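Small Kitchens, evening course
Handout for session 6: what stays out on the worktop
Notes put up 2019-12-02. Typed up fast from the board, sorry for gaps. Bring these to the practical.

Where we'd got to

Last session was cupboards and drawers. Deep shelves, things lost at the back, the drawer with one of everything in it. Today only the flat bit. What sits on it, what passes over it, how much is left to chop on.

Main idea for tonight: a worktop is for work. Storage creeps on to it from the edges. Toaster oven first, then the kettle, then a bowl for fruit, then post.

Words we'll use

Standing things. Stay put all week. Toaster oven, kettle, fruit bowl, bread bin.
Passing things. Out for one job, then washed and away. Colander, chopping board, mixing bowl, scales.
Strays. Belong somewhere else, or were left half way there. Ketchup between fridge and table. Clean pan between draining rack and cupboard.

Same object can move between groups. A frying pan that gets used every morning is a standing thing whatever the cupboard plan says. Don't argue with habit too much, plan for it.

Measuring up

Tape measure, pencil, one sheet of paper. Draw the top as seen from above, straight down. Not pretty. Mark sockets, taps, any holes, the edge you stand at.

Worked example from the board, the Ritchie flat. Whole run of worktop 3000 mm. Take off hob and sink. Take off the corner which you can't reach properly. What was left was 1312 mm, and the kettle and bread bin were already sitting in that. So the real chopping space was a board and a bit.

Copy the sum into your own notes with your own numbers. If you have a table instead of a worktop, measure the table. Counts just the same.

Leave 100 mm clear at the front edge, all the way along. Handles included. This is the rule people break first and it's the one for knocks and spills, so please try it for a week before telling me it doesn't work.

Depth. Most people measure length and forget depth. A toaster oven on a shallow top takes the lot, front to back, and then the door has to come down into the space you are standing in. Measure with the door open.

Standing things

Heavy or hot, put at an end. Toaster oven wants air round it, so read the booklet that came with yours for the gap and go by that. Nothing stored on top. No plastic near it, and that means plastic bowls and plates too, even when it's off. You get used to where things live and then one day it's on.

Cable at the back. Not across the part you work on.

Fruit. A bowl for round fruit, bananas beside it and on their own. They bruise under anything heavier and they bring the rest on too quickly. Small bowl better than big one: big one fills with keys.

Passing things

Colander. We spent far too long on this but it was useful. Where does it go while the pasta boils? Ususally in the sink, which is fine if the sink is empty. Otherwise on the top beside the sink, on a plate, and the plate catches the drips. A wide rim is easier to pick up with wet hands. Two small handles, less so. Try yours wet before you decide.

Also: look at the holes. Small round holes for rice, washed lentils, berries. Bigger slots drain faster but you lose the rice. Plastic is light and doesn't clatter. Metal takes more knocks. Either is all right, one is enough in a small kitchen. The Lisetti list (the old shopping list at the back of your folder) says two, cross that out.

Bowls. Nest them. Same family if you can, so they actually go inside each other. An odd bowl that won't nest takes as much room as the whole set.

Plates. Should not be living on the worktop at all, but one flat plate out while you cook is worth it. Spoons, tasting fork, lid off the jar. Wipe round one plate instead of a whole top.

Pans. A pan parked on the top with a spatula laid over it: common, and not terrible. Turn the handle in. Put the spatula in the pan, or on the plate, with its own handle not sticking out over the front.

Strays

Do the strays last, after the other two groups. They're easy and everyone wants to start with them, then runs out of evening.

Bottles. Ketchup, oil, washing-up liquid. Stand them up. A squeeze bottle laid down on a plate will roll as soon as the plate is shifted, and if the cap isn't quite shut you'll know about it. Give bottles a tray or a corner. Check the label for whether it wants the fridge once opened.

Small things. Caps, pegs, clips, bits of toy. One small pot near the door, emptied weekly. Not a drawer!! See last session.

Table exercise (practical at Gastummont)

Work in pairs. Each pair gets a white table and a box of kitchen things, toy food in place of real so that nothing gets wasted.

Put everything on the table the way it would be at your house on a bad day. Be truthful.
Draw it from above.
Sort by group: standing, passing, stray.
Move the passing things one at a time, not in armfuls. Say where each is going before you pick it up. Sounds daft, helps.
Draw it again, same sheet, other side.

Things to watch as you go. Do you reach over something to get to something else? Mark a cross each time. Does anything have to be lifted before another thing can be lifted? Same, cross. Where crosses pile up on the drawing is the bit to change, and it's often just one object in the wrong place. In the Ritchie flat it was the bread bin.

Reaching

From the board: near, middle, far. Near is elbow by your side. Middle is arm out. Far is leaning. Passing things go in near or middle. Standing things can go far if they're light to use and you aren't lifting them. Nothing hot in far, and nothing you pour from.

Left-handers: flip the whole drawing. The Flaner sheets are all drawn for right hands, I've said so before and will redraw them by March.

Looking down on a top

Seen from above you notice gaps you don't notice standing at it. Use these when you do your own drawing. Which group is the green one in? And what about the bottle?
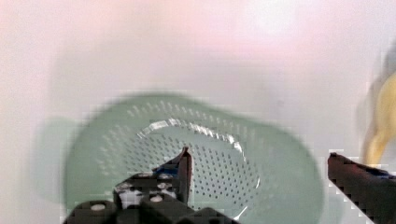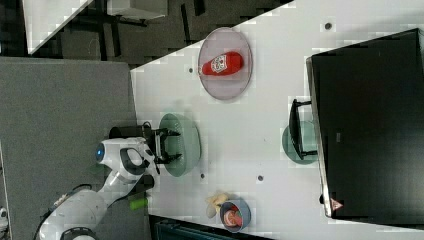
Ketchup lying on the plate in the second and the third. Stray, by our rules.
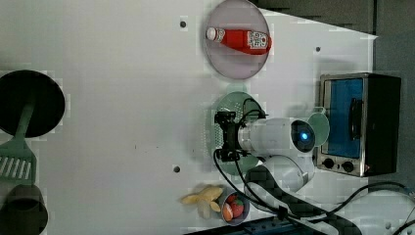 Reply left under the notes: I did the drawing twice at home and I don't agree about the colander. Mine is out every day, we wash salad in it and then it holds the potatoes, so by your own rule about the frying pan it should be a standing thing. Also if it has to go on a plate for the drips then that's a plate living on the worktop as well, which you said not to do. I've hung mine on a hook over the sink and got the plate back. Could hooks go in the next handout?

Yes, fair. Colander used daily = standing thing, change it in your notes. Hook over the sink is better than the plate if you've got wall there and can reach it without leaning. Hooks and rails were down for the session after next, I'll move them up.

For next time: both drawings, your own sum for clear length, and one thing from home that you can't place in any group. Not knives please.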